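Looking after the two-armed cell at Dornbridge

I promised a longer post on how we keep the assembly cell going, and it has taken me until January to write it, partly because whenever I sit down to do it there is another cable to dress. So get yourself a coffee, this one wanders a bit.

The cell is a small one. Two white arms, a hand on each, a dark table with a white board on it, and black cloth hung behind so the cameras don't get distracted by whatever is happening on the other side of the room. The job is putting little blue parts where they belong on the board. I look after it on behalf of Sellent, who lent us the arms, and I have become fonder of it than I probably should admit.

The morning starts with the board. I lay it down, nudge it until the outlines sit where the software expects them, and then run both arms over it at 20 percent speed before anything gets serious. If the reach is off on one side I would much rather find out at a crawl!

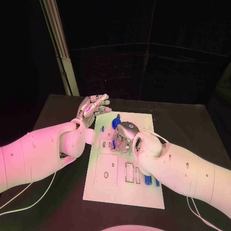 Both hands over the board, under the pink light.

Light is a bigger deal than I expected when I took this on. We try the same job under different colors, and every change means going back to the camera settings and checking that blue still reads as blue. I keep the numbers in a paper notebook – yes, paper – and our exposure value for plain white light is 235, with a big circle drawn in pencil so I stop having to look for it.

Now, wrists. If you only read one part of this post, make it this one. The wrist is where everything bends and everything has to pass through, so that is where the wiring gets tired. I have been working with the housings open lately, and it makes the daily check so much quicker. I turn each wrist slowly through its range and watch the wires as they go (a flashlight helps, and so does not being in a hurry). What I am looking for is a wire that goes tight before the joint reaches its stop. If one does, I give it a little more slack and run the whole thing again. The cables on the outside get the same treatment, and I like them in a lazy loop with room to move. 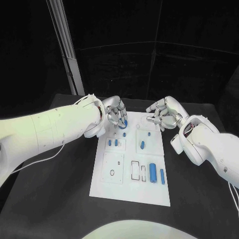
Delyth Watkins wrote in after my last post to say that she closes her housings up every night, even if it means opening them again first thing, and that dust had cost her a connector on the Clotach cell. I've thought about that a good deal. I don't close mine nightly, but I have started laying a clean cotton cloth over each wrist when I go home, and I may yet come around to her way.

After the wrists come the fingers. I open and close each hand 60 times with nothing in it and listen, and you do get to know the sound. A finger that lags gets its linkage wiped and its zero set again. Then I let the hands try the small pegs, which are the fussiest things on the board. A thick cylinder will forgive you a sloppy grip, and a small peg won't forgive anything. When pegs start getting fumbled I check the finger zero first, the board position second and the camera last, and I've saved myself many long afternoons by sticking to that order.

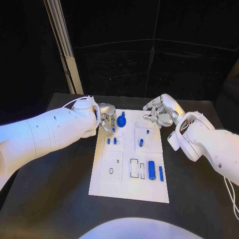 Parts, spares and the logbook

The spare cables come from Triantafyllou, cut to length, and I keep two sets in the drawer under the table. I label both ends before anything goes in, having once spent most of a day tracing one I hadn't labeled. The cycle counter read 3280 when I last wrote up the log, and I plan to change the left wrist set before it gets much higher.

Next time I'd like to get into how we teach it a new layout, if I can get my notes into a state anyone else could read. If you run something similar and have a good trick for keeping cables out of the way of a forearm, please leave it in the comments. I've tried clips and I've tried tape, and I'm not in love with either.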